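Notes from the long room

December, late, tea gone cold

I read the Eldale handbook on the bus again. Eighteen pages would have done it and they used 70. The part I keep going back to is section four, "operator conduct during demonstration capture," which manages to tell you how to stand, how to hold your wrist and when to rest, and never once says what a bad recording is. It says bad recordings must be flagged. Flagged by whom, against what? I wrote that in the margin in the first week and I have now written it twice more.

The new rule for this block is that every operator does 20 takes of a task and then moves to another table. The thinking is that you get sloppy after 20. Maybe. I would like to see where that number came from. I asked, and was told it came from Rivthorpe, who were there before us. I asked where Rivthorpe got it and got a shrug. So that is a standard now. We follow it and write it down on the sheet, and by spring somebody else will be quoting us.

The flower tables were on today. I don't mind flowers. They are soft and they move when you breathe on them, so you find out fast who has been grabbing and who has been placing. The handbook has one line on soft objects: "use appropriate care." I have been using appropriate care since I was four.
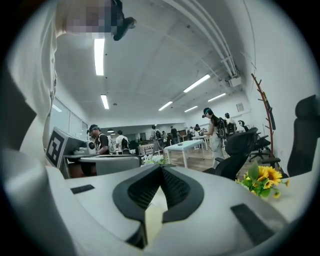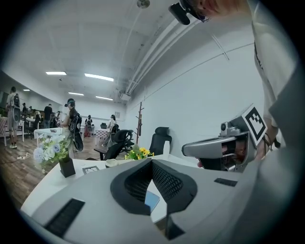
Flowers near the tables and other people at work behind, in both.

Reading time: 3 minutes

The spacing rule is the one I'd fight for, if I were fighting for anything. An arm's length and a half between operators, measured with the tool held out. It's a good rule and it's the first to go when the room fills up. You back up to get a better angle, the next person leans in over their own work, and with a headset on you don't have much idea what your elbow is doing. I'd put tape on the floor. Pugh (the scheduling software, which I refuse to call a colleague even though the handbook does) assigns tables as if we were all the width of a pencil.

Then there are the markers. The rule says the square on top of the tool must be checked for dirt and lifted corners before each block, and the check signed. I signed mine. I also looked at it, and I'd bet money those two things don't always go together. A signature tells you there was a pen in the room. If they want to know that the marker is flat, have a second person look, or take one short test recording and throw it out if the tracking jumps. I put this in the suggestion form in the fall and got an automatic thank-you.

Gademeo says its count for the season stands at 1,368 accepted takes. The word "accepted" is doing a lot of lifting there. Accepted means the file opened and the length was right. It doesn't mean the stem went where it was supposed to go. I've watched takes of my own that I would have binned, and they sailed through with a green check. I binned one anyway and was asked to fill out a form about why.

To be fair to them, the rest breaks are real and people take them. The cable rule is decent too: nothing plugged in across a walkway, strips pushed back before you start. I still look down every time I turn.

What I want is one page. What counts as a failed grasp, what to do when you fumble and recover (keep it, I think, but mark it), who has the last word on a doubtful take. I started drafting it tonight on the back of the table sheet and got as far as the fumbles. I can't decide whether touching the next stem over counts. Half of me says yes, always. Ask tomorrow, before the first block, and get the answer in writing.

Also need new shoes. That floor is hard on the heels.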